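Minutes of the cell catch-up - August
Brolcombe workshop, upstairs table, 4 pm start

Taken by me, Nesma Zaki, as it was my turn again. Sorry for the length, but we had a stoppage to get through and I would sooner write too much than have us argue over it next month. Shout if I've put words in your mouth.

Present: the memory task team, both people from maintenance, and the two Jidport visitors, who stayed for the first three items and then had a train to catch. Apologies from the Sestar software desk, who sent notes instead (I read them out, badly).

1. Last month's minutes

Agreed as they stand, apart from one correction. I had written that the new foam mats were ordered. They were only priced. They have now been ordered, so I was early and not wrong, and that's my line.

2. The stoppage

This took up most of the meeting. For anyone who was on leave: during the memory module runs the arm went into a protective stop while it was pressing down, the gripper kept its hold, and the release command from the screen did nothing. The person at the cell then reached in to free the module by hand with the arm still powered. No injury, I'm very glad to say, and the module came out in one piece. It still goes down as a near miss and I've logged it as one.

We went through the log on the big screen. Out of 126 attempts in that batch, 102 finished without any kind of warning. Most of the others were ordinary missed picks that the program recovers from by itself. The ones that matter are the 4 where the force limit tripped during the press, and the stuck release came on the last of those. 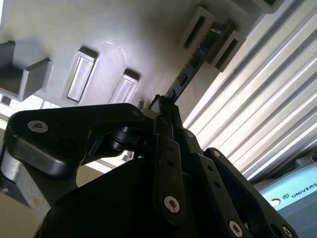

Maintenance have had the gripper off and back on since. They found no damage to the linkage and the bolts were all at the right torque, so we can stop blaming the bolts (I was blaming the bolts). Their view is that the fingertips were closing at a slight angle, so when the arm pushed, the load went sideways into the tips and they wedged. They can get the same thing to happen on the bench if they set the tips off-true on purpose, though not every time.

The Sestar notes say the release command was sent and then thrown away, as the controller won't pass gripper commands on during a protective stop. They call that expected behaviour. There was some muttering at this. We all agreed that expected or not, the button on our screen mustn't light up as though it has worked, and I'm to write back and say so in politer words than were used in the room.

We then had quite a long chat about the reaching in. I want to record that nobody was told off, and that the person concerned brought it to us within minutes, which is exactly what we ask for. The written procedure says to press the emergency stop before any hand goes past the edge of the table. What it doesn't say is what to do next when something is still gripped, and so people have been making it up. I have done it myself, and so had most of the others once somebody admitted to it first!

Decided: emergency stop first, every time, no exceptions for "just a second". Then the finger release is done by hand with the long hex key, which will live on a hook by the stop button and not in a drawer. The wording goes up on the wall as well as in the folder.

3. Practice plate

The Jidport pair asked why the stops had never shown up on the practice plate, and it was a fair question. We do plenty of runs on the plastic board before going anywhere near a real one, and the log for those is as clean as you like. 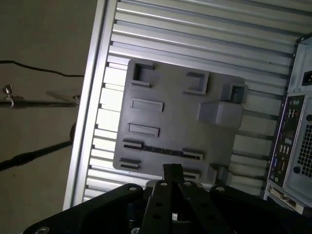 The best answer we came up with is that the plastic is more forgiving and we'd set the press force lower for it, so the tips never got loaded hard enough to wedge. A clean practice log has been telling us the positions are right and very little about the pushing. Jidport have had something similar with a different gripper and cured it by running the practice at full force. We'll try that. If we crack a plate or two then so be it, they're cheap enough and Dönmez can make more.

Dönmez also have the replacement fingertips on order for us. Delivery is up to 30 days, which nobody liked the sound of, so I'm ringing them to see if part of the order can come sooner.

(Jidport left at this point, with the last of the flapjack.)

4. Running until the new tips come

There was a split here. Half the room wanted the real-board work paused altogether until the tips arrive, the other half wanted to carry on with the force limit turned down and two people at the cell. We went round it a couple of times and settled on the second, with a condition from maintenance: finger alignment is checked with the gauge at the start of each session and the reading written in the cell book. If it's out, no runs that day. If the force limit trips even once, the session ends and somebody rings me.
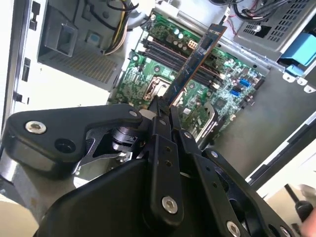 Memory module held in the gripper above the board, case open.

I asked for tools to be kept out of the arm's reach once a run has started and this was agreed without much fuss. A tray is going on the side bench for them. Please use it.

5. Actions

Me: reply to Sestar about the release button, ring Dönmez about the tips, and rewrite the stop procedure with the bit about the hex key.
Maintenance: hook and hex key by the stop button, gauge and cell book at the cell, tray for the side bench.
Task team: full-force runs on the practice plate, results to the next meeting. Lower force limit to be set and noted on the cell before any more real-board work.

6. Any other business

The kettle upstairs is tripping the sockets again - please use the downstairs one until it's been looked at. The Jidport visit back to them is still being fixed up and I'll send round possible dates when I have some.

Finished at twenty to six. Next meeting same place, same time, and it's somebody else's turn to take notes.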